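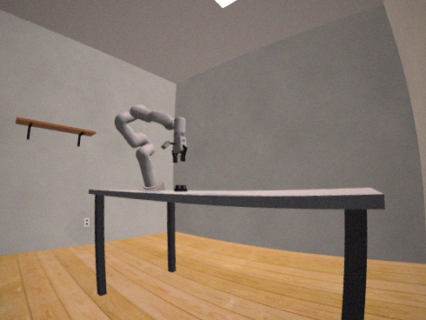
Where must the river gauge be placed?
Choose a straight part of the river, where the water moves evenly from one bank to the other. Keep away from bends, bridges and the mouths of side streams.

Section 2. Installing the Siltell river level gauge

Read the whole section before you go to the river. The work needs two persons, and one of them must stay on the bank during all the steps.

CAUTION: Do not enter the water when the river is rising or when you cannot see the bottom.

1. Drive the steel post into the bank at the low water line. The post must stand vertical. Check it with a level on two sides.

2. Fix the staff plate to the post with the clamps from bag A. The zero mark must be under the lowest water that you expect in a dry year.

3. Put the pressure sensor in its tube and lower the tube until it stops at the collar. Do not pull on the cable.

4. Lead the cable up the bank in the flexible pipe. Leave a loop of cable before it enters the logger box, so that rain drops fall from the loop and do not go inside.

5. Mount the logger box above the highest flood mark. On the Nolleda, look for the line of dry grass and small branches caught in the bushes. On the Pronmont the banks are steep, and the box is usually mounted on a tree with the wide strap.

NOTE: The strap must be loosened a little every December. Trees become thicker and the strap can cut the bark. 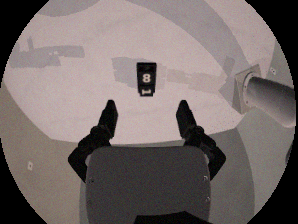

What should I do if the logger and the staff plate show different levels?
Read the staff plate again when the water is calm, then enter this value in the logger as the new offset. Write the old offset in the field book before you change it.

6. Switch on the logger and wait for the green light. If the light is red, the sensor cable is not seated well. Switch off, push the plug in again and turn the ring to the right.

7. Enter the station elevation in feet above sea level. For the station at Ashworth this value is 851. Do not enter meters, also when the display language is not English.

8. Set the reading interval. For a large river with slow changes, one reading per hour is enough. For a mountain stream use the short interval, but the battery will then be empty sooner.

9. Close the lid and press on all corners. The rubber seal must not be visible from outside.
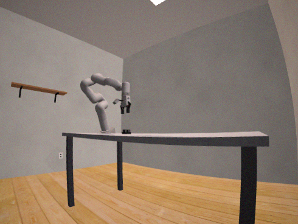 A reader of the earlier edition wrote that step 7 should come before the box is mounted, as it is difficult to use the small keys when one stands on a steep bank. This is permitted. You can enter the elevation at home, and the logger will keep it when it is switched off. The offset, however, must always be set at the river.

10. Write the station name, the elevation and the first staff reading on the card inside the lid.

Section last changed: 7 Mar 2022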